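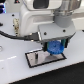 Photo: Pin-yu Peng

Section 6. Fitting and setting the Flurker water softener

Read this section through before you turn anything off. The short leaflet in the box says the job takes 60 minutes. I have fitted a good few of these and would set aside a morning, more if your stopcock has not been touched in years.

Before you start

Find out how hard your water is. Your supplier should have a figure for your postcode, and it is worth more than the paper strip that comes with the softener. The strip has four shades of green on it, and two of them look the same to me.

Note: Softened water will not cure low pressure, whatever the salesman said. If your shower is weak now, it will be weak afterwards.

Connecting the unit

1. Turn off the main stopcock and open the lowest cold tap in the house. Wait until it stops running.

2. Stand the softener on a flat, firm floor. It gets a great deal heavier once it is full of salt and water, so put it where it is going to stay.

3. Fit the bypass valve between the supply and the softener. The leaflet calls this optional. Fit it anyway - without it, a fault in the softener leaves you with no water at all.

4. Push the two hoses on and tighten them by hand, then a quarter turn with a spanner. Check the arrows. The inlet is on the left when seen from the front, and the drawing on the lid shows it from the back.

5. Run the drain hose to a standpipe or gully. Leave an air gap at the end.

CAUTION: Do not push the drain hose down into standing water. Dirty water can be drawn back towards the unit.

6. Keep one unsoftened tap at the kitchen sink for drinking and for making up baby feeds.

Filling and setting

7. Pour in tablet salt up to the line. Lendmont sells its own salt for this model, reference 726, at nearly twice the price of the plain sort. Damilola Ekwueme ran both side by side in July and found no difference in the water or in the tank. Use whichever you like, provided it is meant for softeners. Table salt is not.

8. Turn the stopcock back on slowly and look at every joint. Wipe each one with dry kitchen paper and look again after a few minutes.

9. Set the clock, then the hardness. The display goes back to the clock if you stop pressing for more than a few seconds, so have your figure ready.

10. Ignore "Smart Saver" for now. It is meant to learn your habits, but I have yet to see a house where it used less salt than a plain timer.

Note: The first few litres may look cloudy. Run the cold tap until they clear. If they have not cleared by the next day, switch to bypass and ring the fitter.

If the salt level never drops, see Section 9 before paying for a visit. A hard crust across the top of the salt is the usual culprit, and a broom handle will break it.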